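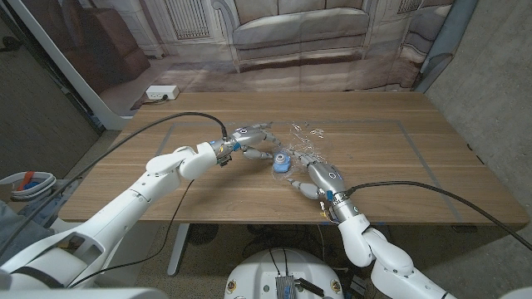 Two arms on one table - notes for the Heltordale workshop evening
Duván Usuga
10/06/2024

Slot is 25 minutes with questions. Leave the title up while people find seats. Check the clicker works from the left side of the room.

1. Opening

Say who I am. Member at the Heltordale shared workshop, electrician by trade, no robotics training. Most of what I know came from breaking things in the back bay.

The project is called Gollach. Two arms, two hands, one base, and a table for them to work at. The aim is for it to handle small household items without me holding the other end.

Say early on that it isn't finished. People can then stop waiting for the bit where it makes tea.

2. What we started with

Arms came second-hand as a pair from Echeverri. One had a stiff elbow. Took it apart twice, cleaned it, put it back, and it has been fine.

Hands were bought separately, from Ristier. They did not fit the arms. Cut adapter plates on the workshop mill. First pair were out of true, and the left hand sat at a slight angle for weeks before I measured it.

Cost so far, leaving out the arms: 1669 pounds. Somebody will ask about the arms. The answer is that I traded a lathe and a lot of wiring work for them.

3. The table

Ordinary wooden table. Grey tape on the top makes a rectangle, and that is the work zone. Both hands can reach into it. Anything outside the tape is out of bounds in software.

Put the tape down by driving each arm to its limits and marking where it got to. Then brought the lines in a bit. Cheap, and you can see at a glance if something has been put in the wrong place.

Table must not move. If it gets knocked, the tape and the software disagree and the hands come down in the wrong spot. Ask people to please not lean on it afterwards.

Pause here. Ask who has used tape or paint lines on their own builds.

4. Backdrop

Printed living room hung behind the far edge of the table: sofa, radiator, armchair, rug. The vision software was trained mostly on indoor pictures of homes, and it did badly with the workshop behind it. I wanted something that stayed the same from one day to the next as well.

Did it help? A bit. Fewer false finds at the far side of the table. I have not tested it properly against a plain sheet and should say so if asked.

5. Cables

Spend some time on this one. It is the part I got most wrong.

Black cables come off the wrists and run out over the table in long loops. They look untidy. I tried strapping them tight along the arms first, and every time a wrist turned right round it pulled on the connector. Lost 90 minutes of one session to a plug that had backed out by a hair.

Loose loops are better for the wrist and worse for everything else. They can sweep across the table if the arm comes back low. At the moment I live with it.

Right wrist still has thin wires hanging at the connector ring - orange, blue and white. They need a proper sleeve. I have bought the sleeve. It is in a drawer.

If there is time: the grey metal part on top of the base, with its thin black wires, will get a cover as well. Drawing is done, not cut yet.

6. The job it is learning

Small blue cylinder with a white top, standing upright between the two hands, with clear crumpled plastic wrapper round it and under it.

Why the wrapper is hard:
- it is see-through, so the camera mostly gets highlights and wood grain
- it changes shape whenever a finger touches it
- the fingers of one hand can be resting on it while the other hand tries to pick up the cylinder, and then the whole lot slides

The cylinder alone is simple. Both hands can manage it from either side. Put the wrapper down first and the numbers drop.

Figures: 161 tries with the wrapper, 104 of them good. A good try means the cylinder was lifted and set down upright, still inside the tape. Knocked over and then picked up does not count. Read these slowly, last time I rushed and had to repeat them.

Most of the failures are the same one. Left hand comes in pointing across the table, right hand closes from the other side, and they arrive at slightly different times. Whichever gets there first pushes the cylinder into the other. Slowing both down helps but makes each try very long.

What I am trying next: let one hand hold the film flat, and only then bring the other in. It means the two arms doing different jobs, so a good part of the code has to be rewritten.

7. Safety

Keep this short and clear.

Stop button within reach of whoever is running it. One person at the controls, and that person does nothing else. Nobody puts a hand inside the tape while the motors are powered, even to straighten the wrapper. I did this once in the early days and got a pinched thumb. No lasting harm, but the fingers are metal and they do not give.

Any floor leads get checked before a run. Same goes for the power strip by the backdrop.

8. What's next

Sleeve on the right wrist.
Cover for the base.
Second set of adapter plates, thicker.
Softer fingertips. Tried rubber caps, they came off. Want to try dipped ones.
Open session in August if the bay is free - anyone who can write code is welcome, and anyone who can sew cable sleeves even more so.

9. Questions

Likely ones:
Can I borrow it? No.
Does it run without a person there? No, and it won't in this building.
Is the code shared? Yes, on the workshop drive, in the Gollach folder. The notes in it are partly in Spanish. Ask me if you get stuck.

Put the contact slide up and leave it up.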